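4. Setting up the bathroom task in Caveo

Read section 3 first if you havent calibrated the head camera. Everything below assumes the planner service is up and the sim clock is running.

4.1 Load the scene

1. Start the Caveo server. Wait for the ready line in the log.
2. Open the scene browser, pick the bathroom set, press Load.
3. Set the random seed to 12. Other seeds are fine later, but the checks in 4.4 were written against this one.
4. Switch the viewer to the head camera and pause.

Note: first load is slow. Textures get cached, second time is quick.
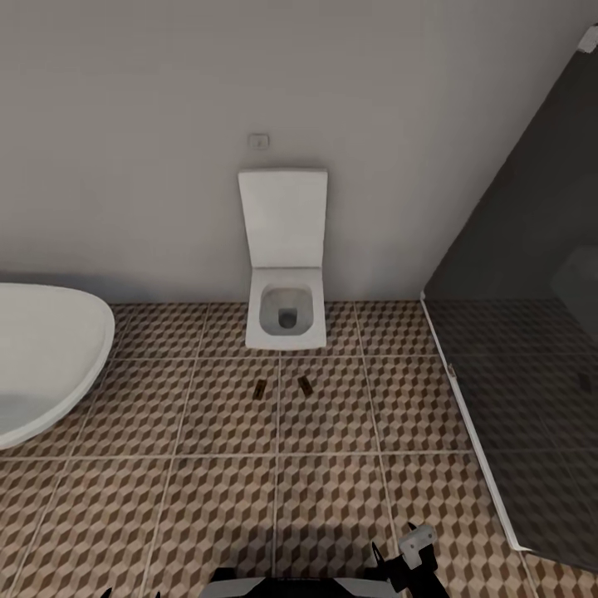

Segmentation comes next, and patterned floors are where it goes wrong. The default model looks for strong edges, so it will happily carve a tiled floor into dozens of bits. With the cube tiles and two small dark brown pieces lying in front of the toilet, you want masks on the pieces and none on the rhombuses. Turn on the floor plane filter before anything else. Tinted glass on the right, same story - mark the shower partition as a solid by hand or the planner may try to reach through it.

4.2 Perception settings

1. Perception > Floor plane > On.
2. Minimum object height: 2 mm. Go lower and grout lines start coming back as objects.
3. Mask confidence: 61. Scale is 0 to 100, not 0 to 1. Typing 0.61 gives you everything in the room.
4. Press Detect once. Check the overlay. Press again and compare.
5. If the masks jump between presses, raise smoothing one notch and repeat step 4.

Caution: do not unpause until the overlay is stable. The planner takes whatever masks it was given last, even bad ones.

4.3 Planner and grippers

1. Choose Nieto as the planner back end. The older one still shows in the menu, leave it.
2. Assign one arm to pick and set the other to Hold Clear.
3. Set approach direction to top-down for anything on the floor.
4. Speed limit 35 per cent for the first run.
5. Check both grippers report open. If one says unknown, press Re-home and wait.
6. Press Plan. Green path = ok. Amber = reachable but close to something. Red = no path, see 4.5.
7. Press Execute. Keep a finger on the space bar (pause).

Note: Hold Clear doesnt lock the arm. It only adds a penalty for moving it, so it may drift a little during a long reach. Houshang Talebi has a patch for a hard lock, should be in the September build. 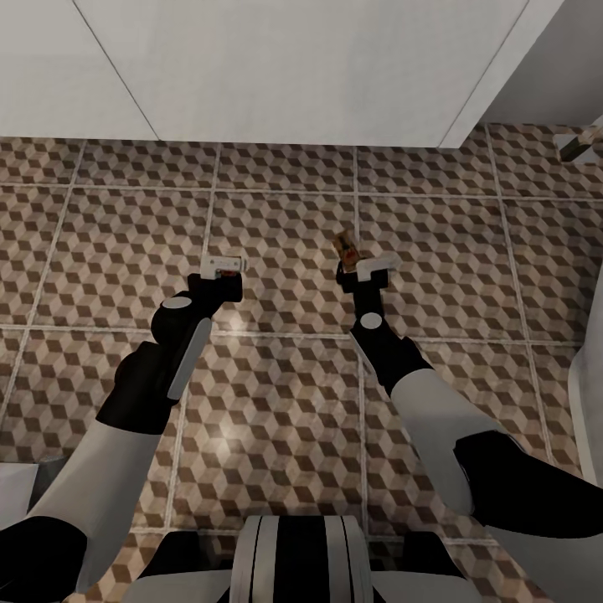 Can I change the planner back end while a run is paused?
Only if nothing is gripped. The new back end starts without the attached-object list, so it will plan as if the gripper were empty and clip the held item through whatever is nearby. Open the gripper first, switch, then press Detect and Plan again.

4.4 Checks after the first run

- Grip state in the side panel agrees with the log.
- Attached-object list has one entry while holding, none after release.
- Self-collision counter reads zero. If it doesnt, save the log before resetting - reset wipes it.
- Planned and executed paths overlap in the trace view. Small wobble at the wrist is normal.

4.5 Common faults

Red path on every try: the approach is probably blocked by a solid you drew too big. Shrink the box and re-plan.

Grip closes early: fingertip offset is wrong. Reload the gripper profile, then Re-home.

Overlay frozen: perception has lost the clock. Restart perception only, no need to reload the teh scene.

Anything else, send the log and the seed to Homa Bagheri at Vernside.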